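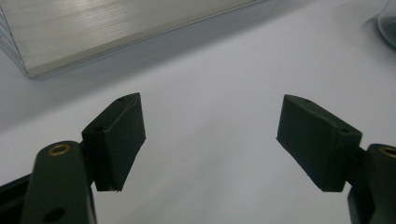 Several tenants of the Conitz building wrote in after the January issue to say that the new rules for the shared kitchens were fair but arrived with too little warning, and one asked that the office give at least two weeks of notice before any change to refrigerator or cabinet space. The Property Office accepts the point. The schedule below is therefore being published well before it takes effect.

## Shared kitchens: storage, labels and clearing dates

The shared kitchens at Conitz and Proltent serve 36 member offices. Space in the refrigerators has been short since the autumn, when the Lo annex closed for plumbing work and its tenants were given access to the second-floor kitchen at Conitz. The annex will remain closed through the end of February. Until it reopens, the following arrangements apply in both buildings.

**Labels.** Every item left in a refrigerator or cabinet must carry the name of the member office and the date on which it was put there. Labels and pens are kept in the top drawer beside the sink. Items bought for general use, such as milk and coffee, should be marked "shared." A personal name may be added but does not replace the name of the office.

**Containers.** Food must be stored in a closed container with a lid that fits. Open cans, plates covered with foil and loose produce will be removed at the next clearing. Member offices may keep up to 3 containers in the refrigerator at one time. Larger trays for meetings may be stored overnight if the front desk has been told before the end of the working day.
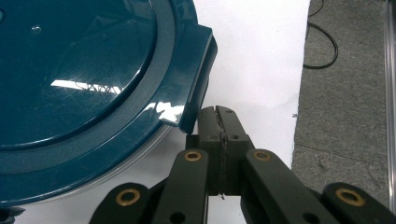 *Lids and containers should be stored together. Unmatched lids go to the bin by the pantry door.*

**Clearing.** The refrigerators will be emptied of unlabeled and expired food on the second and fourth Friday mornings' cleaning rounds no longer; the cleaning contractor, Jillora, will instead clear them once a week, after the building closes. The day will be posted on each refrigerator door. Containers will be washed and held at the front desk until the next clearing, after which they will be given away.

**Dishwashers.** Machines are started by the evening staff. Members who need a machine during the day may run it themselves, provided that it is full and that they return to unload it. Knives and wooden boards are to be washed by hand.

**Private appliances.** Toasters, rice cookers and kettles belonging to member offices may not be left plugged in on the counters. The electrical inspection at Proltent found two kitchen outlets carrying more than they should, and these have been switched off until an electrician can attend.

The board has set aside $700 for replacement shelves and a second set of food containers for general use. The shelves have been ordered for Conitz. Proltent will follow once the measurements of the pantry have been checked, as the figures on the original plans do not match the room.

Requests for extra storage during the annex closure may be made at either front desk or by calling extension 2119. Please give the name of the office, the kitchen concerned and the dates for which the space is needed. Requests already made in January do not need to be sent again.

*Property Office, 2025-02-05*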